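**Unit 4: Setting Up and Clearing a Desk**
Office Practice, Section B. Instructor: Sheena MacAulay

Bring the Unit 3 inventory sheet to class. Groups are the same as last time.

### Order of work

1. Take off everything that is not equipment. Cups, food, and loose paper go first.
2. Shut down the computer and switch off the monitor before you touch a plug.
3. Label each cable at both ends. Masking tape is fine.
4. Unplug, then coil each cable separately. Don't wrap cable around an adapter.
5. Wipe the desk, then the shelf, then the monitor base.
6. Put the equipment back and run the cables along the rear edge.

### Notes

- **Drinks.** An open cup should not share a shelf with a power adapter. Keep it on the side of the desk away from the plugs.
- **Paper.** Receipts tend to slide to the back and stay there. Check that area by hand. Flatten what you find and file it or shred it.
- **Raised shelves.** The space under a shelf is for the keyboard when it is not in use. Leave the top for the monitor.
- **Adapters.** Small USB adapters get lost more than anything else on the inventory. Write the desk number on them.
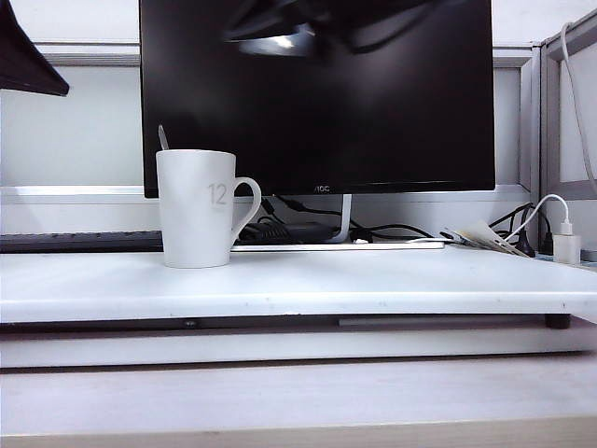
*Fig. 4.1. Monitor shelf before clearing. Mug with spoon, cables behind the stand, papers at the back right.*

### For next class

Write 200 words on the order in which you would clear the shelf in Fig. 4.1. Sunil Herath's group presents first, then Aoife Noonan's.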